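4.2 Placing the pillows

The catalog says any number of pillows will suit the Plondosel round armchair. We doubt it. The backrest curves all the way around, and a rectangular pillow has corners.

1. Pick up anything lying on the floor before you move the chair.
2. Stand the first pillow upright against the inside of the backrest, lower end on the seat cushion.
3. Sit down. If the pillow pushes you forward, take it out – you probably don't need it.

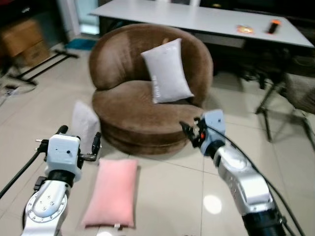
Fig. 7. One gray pillow on the seat; second gray pillow and pink pillow still on the floor.

4. Add a second pillow only if there is still room to sit.

Note: A pillow may lean to one side against the curve. Straightening it is optional and, in our experience, rarely lasts.

Caution: Do not leave pillows on floor tiles where people walk. "Non-slip" on a pillow label is a claim we would not test with a foot.

For washing, see section 5.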